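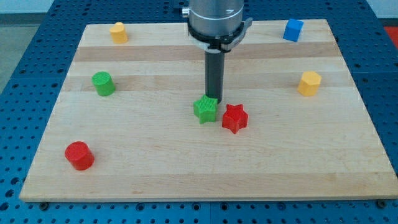 FOR IMMEDIATE RELEASE
2023-04-12

Rendcombe makers' weekend is back in June, bookings open now

Two days, 112 bench places, one very full village hall. The Rendcombe Makers' Weekend returns this June after a year off for the roof, and places go on sale from noon today.

Same format as before. Morning sessions in the main hall, afternoons in the annexe and out on the green if dry. Beginners welcome at everything except the Saturday lathe class, which needs some experience (ring first if unsure).

New this year:

Chopping boards from offcuts, with Dehua Qian. Gluing up strips, flattening, oiling. You take home what you make. Bring an apron, glue does not come out of jumpers.

Spoon carving for over-12s, Hadiza Afolabi. Under-16s need an adult with them the whole time, not just at drop off.

Repair table, run by Soledad Zabala. Wobbly chairs, loose handles, drawers that stick. One item per person please. No upholstery and nothing electrical.

Wetska, the timber yard on the Cirencester road, is giving all the wood for the board sessions and has a stall both days. Skadance are playing Saturday evening from 7, free to anyone with a weekend ticket, £2 on the door otherwise.

Organiser Cuiping Wei said: "We had 152 people on the waiting list last time and I felt awful about it. So — more benches, shorter sessions, and we've borrowed the annexe. If you missed out before, please try again, and try early."

Dehua Qian, who taught joinery for many years before moving to the village, said: "A board is a good first thing to make. It's flat, it's useful, you find out quickly if your edges are straight. Mine weren't for a long while."

Money raised last time came to £1,207 and went on the hall kitchen. This year's goes towards tools for the Tuesday evening group, mainly clamps, there are never enough clamps.

Tickets: £18 a session, £30 for the day, weekend £52. Half price for under-16s. Tea and cake is extra, cash only as the card reader doesn't work in the kitchen.

Parking in the school feild, not on the verge by the church. The bus stops at the bottom of the lane on Saturday, no service Sunday.

Book at the hall office, weekday mornings, or at the village shop. Full timetable will be pinned up at both by the end of next week, and posted to anyone who asks.

ENDS

Notes to editors

Press enquires to Aiguo Dai, via the hall office. Interviews with tutors can be arranged, mornings best. Photographers welcome both days but please let Aiguo know beforehand, and ask parents before taking pictures of children.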